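Studentisches Projekt Greifdaten: Teilnehmende gesucht

Für das Projekt Votmont im Wahlfach Angewandte Robotik werden ab November 4 Studierende gesucht, die mit handgeführten Greifern Bewegungsdaten aufnehmen. Die Aufnahmen dienen als Trainingsmaterial für die Steuerung eines zweiarmigen Manipulators, der im Folgesemester in Betrieb geht.

Aufgaben

Ausführung vorgegebener Alltagshandlungen mit zwei Handgreifern, links und rechts
Prüfung der Aufnahmen auf Markerverlust und Aussetzer
Kalibrierung der Greifer vor jeder Sitzung
Pflege des Protokolls in Irker (interne Datenablage, Einweisung erfolgt)

Pro Person sind 300 gültige Durchgänge vorgesehen. Ein Durchgang gilt als ungültig, wenn ein Greifer den Sichtbereich der Kopfkamera verlässt oder die Markerflächen länger verdeckt sind. Ungültige Durchgänge werden wiederholt und zählen nicht zum Soll.

Aufgenommen wird an mehreren Stationen im Gebäude, darunter Küchenzeile, Regal und Wasserspender. Die Lage der Greifer wird über die aufgesetzten Markerwürfel bestimmt. 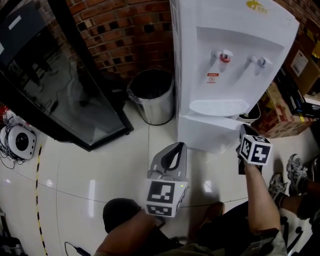 Station Wasserspender: Handgreifer mit Markerwürfeln, links und rechts geführt.

Voraussetzungen

Immatrikulation in Mechatronik, Informatik oder einem verwandten Fach
Grundkenntnisse in Python; Erfahrung mit ROS 2 ist von Vorteil, wird aber nicht verlangt
Beidhändiges Arbeiten im Stehen und in der Hocke über längere Zeit
Einwilligung in die Speicherung der Videodaten (Formblatt liegt im Labor aus)

Brillenträger können teilnehmen, die Kopfhalterung ist verstellbar. Bei starker Neigung zu Kopfschmerzen wird von einer Teilnahme abgeraten.

Umfang und Vergütung

Die Laufzeit beträgt 12 Wochen mit einer Sitzung pro Woche, Beginn jeweils 14 Uhr. Die Mitarbeit kann als Projektleistung angerechnet oder als studentische Hilfstätigkeit vergütet werden. Eine Kombination ist ausgeschlossen. Die Anrechnung setzt einen Kurzbericht zur Datenqualität an der eigenen Station voraus.

Bewerbung

Kurzes Anschreiben und aktuelle Leistungsübersicht als eine PDF-Datei, Betreff »Votmont Datenaufnahme«, an das Sekretariat des Joubert-Labors oder persönlich in Raum 81. Bitte angeben, ob Anrechnung oder Vergütung gewünscht ist.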